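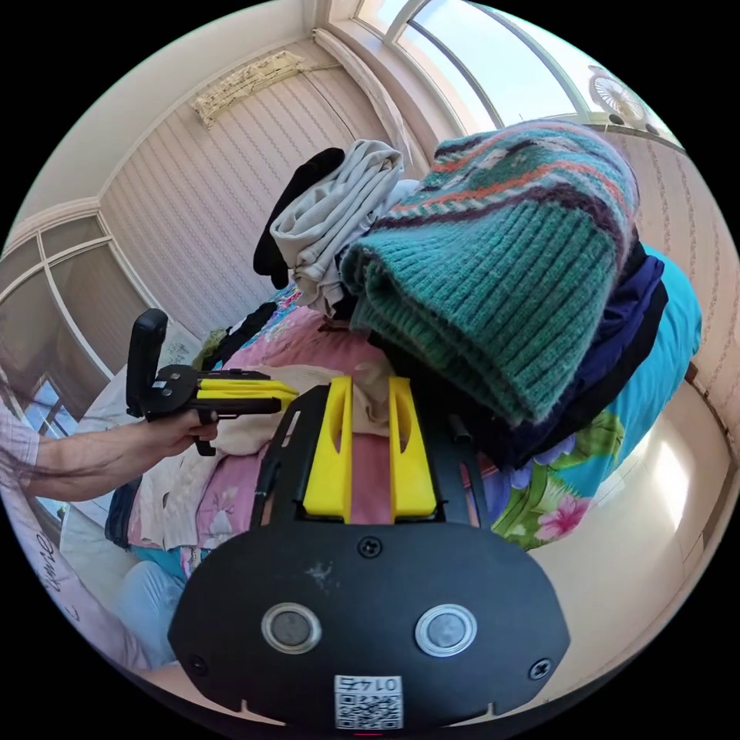 Painting a touring bike in two colours, yes or no?
Posted by saddlesore_tess, November 27, 2022

I've finally stripped my old Zakico tourer back to bare metal and I'm so excited about the respray that I can't settle on anything! It has done over 1,000 miles since I bought it, including the coast road out to Prurkport and back in one very long day, and it deserves something cheerful. I keep coming back to black with yellow, just like in the photo, and I love how the yellow jumps out when there's a big area of black next to it. My plan is a black frame, yellow forks and yellow mudguards. Silver bolts and bottle cage. Has anyone done this and regretted it?

mudguard_mike
Do it! Mine is green with cream forks and I still grin when I wheel it out of the shed. I'd leave the mudguards black though. All the road muck ends up on them and you'll be wiping them down after every ride.

Lowgear
Sorry to be the grump, but I'd go for one colour. Two-tone looks great for a month, then you chip the forks and can't match the yellow. Also black shows every scuff - there are white marks on the black in your picture and that's what your top tube will look like by March.

saddlesore_tess
Fair point about the scuffs, but I like a bike that looks used. Chips on yellow can be touched up if I keep a bit of paint back, can't they?

Lowgear
If you keep it in a sealed jar, yes. It still fades on the bike and stays bright in the jar.

pannier_pigeon
I disagree with Lowgear. I did mine in yellow before the Jarnau ride and the touch-ups only show if you get your nose right up to them. Do put on a white undercoat first, at least under the yellow. I skipped it on the first go and got a sort of mustard. Thin coats, 30 minutes between them, and mask the head tube properly.

mudguard_mike
What pigeon said about the undercoat. And take the headset cups out before you start, masking round them is miserable.

saddlesore_tess
Cups are already out! Right, white undercoat ordered. Forks yellow, frame black, mudguards still under discussion.

Lowgear
Black mudguards. We can agree on that much. Post it when it's done, I do want to see it.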